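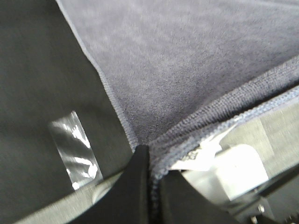
Lavender-gray microfiber with a stitched hem

Eun-seong Geum
21/03/2026

I learned to swim as an adult and several people asked me how it went. I will write it here in one thread, so I can send the link. English is my third language, please be patient with me.

First, the fear. I was not afraid of water in general. I like ships and I like rain. I was afraid of the moment when the floor of the pool goes down and the foot does not find it. At the Gollerar pool this place is marked with a blue line, and for four weeks I did not cross the blue line.

In the first lesson we did not swim at all. We held the wall and put our faces in the water and made bubbles. There was a retired bus driver next to me and we both felt a little foolish. Then the teacher asked us to hum while we made the bubbles, and the humming helped me very much. When you hum, the air goes out slowly and you don't forget to breathe.

The word "float" was difficult for me. In my language we use the same word for a thing that floats and for a thing that is lost on the water. I floated badly until the teacher told me to look at the ceiling lamps and let my ears go under. My ears were the problem! I was holding my whole head up to keep them dry.

Some practical things now, for people who start.

Goggles: buy them in a shop where you can press them on your face without the strap. If they stay for a moment, the shape is good for you. My first pair was expensive and leaked on the left side every time.

Cap: wet your hair before you put it on. I broke two caps before I learned this.

Towel: I had a big cotton one and it was still damp in my bag the next morning. Now I carry a thin microfiber one. I wash it with no fabric softener, because the softener makes it worse at drying you.

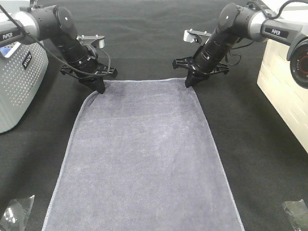
Gray-lavender towel laid flat lengthwise

A towel like this, laid flat lengthwise, is easy to fold. I fold the long sides to the middle first and then roll it from one short end, and it fits beside my shoes.

Back to the water. I crossed the blue line in the fifth week, on my back, holding a foam board on my chest like a book. I did not know I had crossed it. The teacher told me when I was at the wall again. I was a little angry and then I was very happy.

Breathing to the side took me longer than everything else. I lifted my head to look forward, my legs sank, I swallowed water, I stopped. What helped was keeping one goggle in the water when I turn. You see half pool and half ceiling. It is strange but after some time you stop noticing.

I keep a small notebook with every visit to the pool. Last night I wrote number 137. Many of the notes are only one word, for example "tired" or "crowded". On visit 61 I wrote "four lengths, no stop" and underlined it twice.

Someone asked if it is embarrassing to be a beginner beside children. For me, a little, in the changing room. In the water the children are too busy. One girl, maybe seven years old, showed me how she dives for rings and then waited politely for me to try. I did not get the ring.

My goal for this year is the lake swim at Avuvano in August. The short course is 500 meters. In the pool I can do this distance now, with a pause in the middle. In a lake there is no wall for the pause, so I am practicing turning on my back and resting there – with my ears in the water.

To the person who wrote me a private message about cold showers before the lesson: yes, I do it also. Only the shoulders, and quickly.

If your pool has an evening group for adults, ask if you can watch one lesson from the bench before you pay. I did this and it made the first day easier. I knew already where people leave their shoes.

I will write again after the lake.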